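Praka Cell Guide, Part 4: Safe set-up for PC assembly and disassembly tasks
Owner: Wendell Delacroix, Sirville site

4.1 Scope
This section applies to cells in which a collaborative arm handles computer parts at an open tower. Read it together with Part 2 (risk assessment) and Part 3 (stopping functions). Local rules at the Pietrzak building take precedence where they are stricter.

4.2 Preparing the tower
1. Disconnect the mains lead and hold the front power button in for 15 seconds.
2. Remove the side panel and store it outside the reach of the arm.
3. Lay the tower on its side on the slotted table with the interior facing upward.
4. Check that no cable crosses the processor socket.
5. If a processor is to be fitted, raise the socket lever and retention frame before the arm is enabled. Do not raise either by hand while the arm is in automatic mode.

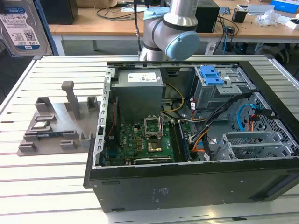
Figure 4-1. Tower on its side, processor socket open, fixture to the left.

Note: Wear an earthed wrist strap for all of 4.2. Unclip it before entering automatic mode.

4.3 Loading the fixture
1. Place the fixture plate flat on the table and confirm that it does not rock.
2. Load the parts by hand with the arm stopped. Hold processors and memory modules by their edges.
3. Seat the processor level in its square holder. A tilted part must be lifted out and seated again.
4. Push each drive caddy fully into its bracket.
5. Run the Avix approach check at 15 per cent speed. The arm must halt above the part with the fingers clear of the holder walls. 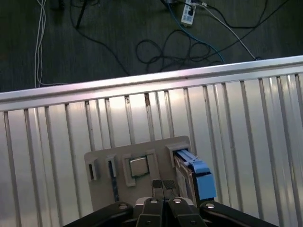
Figure 4-2. Wrist view of the fixture: processor in the square holder, drive in light-blue caddy at right.

Caution: Do not reach between the gripper and the fixture to straighten a part. Stop the arm, wait for the stop to be confirmed on the pendant, then make the adjustment.

Floor leads must be kept out of the operator's walkway. Record any lead that cannot be rerouted in the cell log.

4.4 Working inside the case
Case edges and drive cages form fixed trapping points. The following limits apply whenever the gripper is within 100 mm of the chassis.
1. Set the gripping force to no more than 35 N.
2. Set the tool speed to no more than 60 mm per second.
3. Keep hands outside the case outline.
4. Approach cables from above. Do not drag a cable across the motherboard.
5. Open the fingers fully before withdrawing, and withdraw along the approach path. 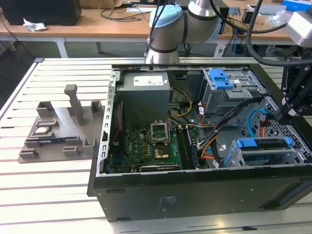 Figure 4-3. Gripper over the blue cable and wiring at the grille side of the case.

Note: If a cable snags, press stop. Do not jog the arm away from the snag. Free the cable by hand, inspect the connector, and restart from step 1.

4.5 Records
Enter the force and speed settings in the cell log at the start of each shift. Changes to the limits in 4.4 require a new risk assessment under Part 2. The next review of this section is due in November.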